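# Budgeting for a second arm cell: what am I leaving out?

**Posted by gridbench_mo** in Small Labs & Shops > Equipment planning

We run one arm cell for pick-and-place work and have approval in principle for a second. I have to turn in a line-item budget by the end of September and I would like it to be less of a guess than the first one was.

The first time, I budgeted for the arm, the gripper and a computer. Everything else came out of the supplies account, and it added up over a year to more than the gripper did. Nothing was a big purchase. It was tables, cables, brackets, bins, and a second set of the things we handle after the first set wore out.

What I have so far for the second cell:

- Arm, same model as the first one, so we can share spares
- Two-finger gripper with one spare pair of fingers
- Two fixed cameras and stands
- Computer
- Tables (two, pushed together, same as now)
- Objects and containers

The work is ordinary household handling. Small items get moved between containers, and there is a drawer to open and put things in. The two pictures show the cell we have now, from two sides.

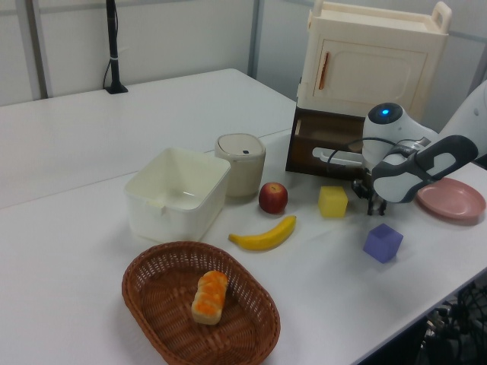
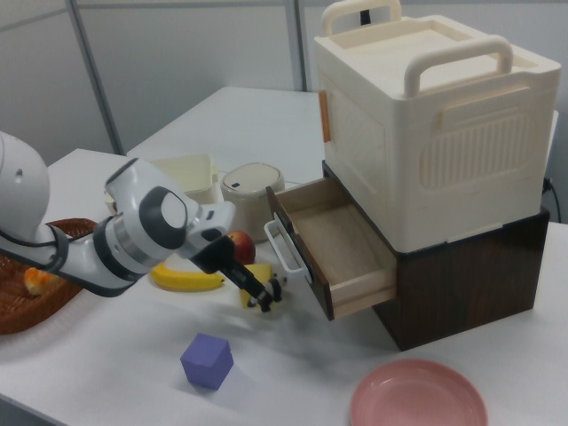
## What I need help with

1. Is one budget line for objects enough, or should containers and the drawer unit be separate?
2. We push two tables together to get the depth. Is a single larger table worth the money?
3. How much do people set aside for spares in the first year?
4. I have a quote from Vadis for an integrated bench with the arm pedestal built in. It is more than the arm mount and tables bought separately, and I can't tell what I would be paying for.

Floor space is fixed. Power is already in the room. We do our own setup.

---

**tolerance_stack**

I have been through this twice, so taking your points in order.

**Objects.** Split the line. Put anything that gets picked up and moved on one line, and anything with a moving part on another. In your case the drawer is the second kind. Play food and foam cubes are cheap and easy to replace with something close enough. A drawer is different. If the runners loosen or the handle comes off, you need the same unit again or you will spend a week adjusting for a new one. Buy two at the start. I did not do this the first time and the store had stopped carrying ours by the time the handle broke.

Same with the baskets, to a lesser degree. Woven ones vary from one to the next even when they are sold as the same item. Buy three, label them and keep the extras in a closed box.

**Tables.** Two tables pushed together will work, but the seam is a place where the heights can differ and where small things can catch. They also drift apart when someone leans on one. Before paying for a larger table, try joining plates underneath and leveling feet. That cost us $60 for the pair. We have not had to touch them since. If your arm is bolted to one of the tables and the cameras stand on the other, the plates matter more, because any movement between the two tables throws off your calibration.

**Spares.** I don't like percentages for this. Make a list of what stops work if it fails, then price one of each. Ours for a single cell was:

| Item | Qty | Cost |
|---|---|---|
| Gripper finger pads | 2 sets | $160 |
| Camera cable, long | 2 | $60 |
| Spare fingers, cables for the arm, connectors | 1 lot | $842 |

The third row is the one people argue about. It sat on a shelf for most of a year and then saved us a wait on a connector.

**The integrated bench.** Ask them for a written list of what is in the price. With ours, part of it was delivery and leveling on site, and we could do that ourselves. Ask if the pedestal can be bought alone. A rigid mount is worth paying for. A nice tabletop is less so.

One thing missing from your list is cable management. Put in a line for it, even a small one. Loose cable on the arm wears first at the wrist, and you'll want proper clips and some sleeve. Also look under the tables and decide where the controller and power supplies will live. We bought a low shelf unit from Skisell for that and it has been fine.

---

**undham_shop_2**

Just buy the bench. We had the Rissanen one at the Undham site and setup was a day. Time is money too.

---

**lowvolt_planner**

I handle purchasing for a group with several of these, so this is more about how the request is written than what goes in it.

Put consumables and capital on separate sheets. If they are on one sheet, somebody will trim the total and the cut will come out of the small lines, as those are the easiest to cross out. You then end up with an arm and no spare parts, the position you described from last time.

Get the arm quote dated as late as you can. Ours expired before approval and the new one was higher. Ask the vendor in writing how long the price holds and put that next to the number.

Lead time deserves its own column. The arm took us 17 weeks from order to dock. The tables took four days. If you order everything together, the tables and cameras will be in the way for months, and the return window on the cameras may run out before you ever plug them in. We order in this order now:

1. Arm and gripper
2. Mount or pedestal, once the arm drawing is confirmed
3. Computer
4. Cameras, tables, stands
5. Objects and containers last, except anything likely to be discontinued

I agree with tolerance_stack about the drawer. Buy two now, along with the first cell's spare if you don't have one – so that is three in all. Keep the receipts and write down the model number, since listings disappear.

On the larger table, measure your door. Ours would not go in without taking the legs off, and the legs were welded.

About the bench in general, I would ask what happens if you move rooms. Separate tables can go anywhere. A bench with a built-in pedestal may need a pallet jack and a new level check. If you expect to stay put for three years or more, that matters less.

---

**gridbench_mo**

Thank you. I have split objects from the moving parts and added rows for cable clips, joining plates and under-table storage. I'm also adding the lead time column.

I asked Vadis for the breakdown and for a price on the pedestal alone, and I'm waiting to hear back. The door is wide enough for the bench but the turn in the hallway is tight, so I will tape it out on the floor before deciding.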